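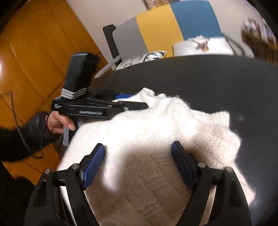
Section 4: Folding and storing your knits

Now for the fun part! Your Dantas shelf unit is standing, the two drawers are running smoothly, and you can start filling it. Chunky knits are what this unit does best, so we begin with those. Set aside a slow half-hour the first time. After that you'll be folding a sweater without looking at your hands.

Before you start

Clear a table that is wider than the sweater with its arms out. A dark tabletop is lovely for pale wool, as you can see the edges of the garment and any stray fluff straight away. Wipe the surface first and take off rings and bracelets.

Check that the sweater is clean and fully dry. If it has just been washed, leave it flat on a towel overnight and come back to this section tomorrow.

CAUTION: Do not hang heavy knits from the rail in the upper bay. The shoulders will stretch, and they rarely go back.

4.1 Folding a heavy sweater

1. Put the sweater down on the table in whatever heap it arrives in. Find the ribbed bottom band and pull it gently towards you.

2. Find the neckline and lay it at the far side of the table. Turn the sweater face down.

3. Smooth the body with flat palms, working from the middle out to the sides. Don't tug at the stitches – a textured or basket-style knit will settle by itself if you pat it.

4. Fold one side in to the centre of the back, then lay the sleeve straight down along the body. Keep the cuff inside the bottom band.

5. Do the same with the other side. You should now have one long strip.

6. Bring the bottom band up to the middle, then fold once more to the neck.

7. Turn the bundle over and give it a gentle pat. Beautiful!

NOTE: Very thick sweaters (fisherman styles, anything with a big roll collar) may not want the last fold. Stop at step 6 after the first fold and use the wide bottom shelf, where there is plenty of depth.

4.2 Loading the shelves

The middle shelf is 414 mm deep and 894 mm wide inside, which gives you room for side-by-side stacks. Place the heaviest sweater at the bottom of each stack, with the rounded fold facing out so you can lift one without disturbing its neighbours. Leave a little air at the top.

CAUTION: Do not press knits down to make the drawer close. If it catches, take one out.

4.3 Looking after them in there

Slip a cedar block behind each stack and sand it lightly every October to bring the scent back. Refold anything that has been sitting all season, changing where the creases fall. Light wool can yellow in strong sun, so if your unit faces a window, fit the Truvano door panel (see Section 6).

Pilling? Go over the garment with a fabric comb before you fold it, using short strokes in one direction and holding the knit flat with your other hand.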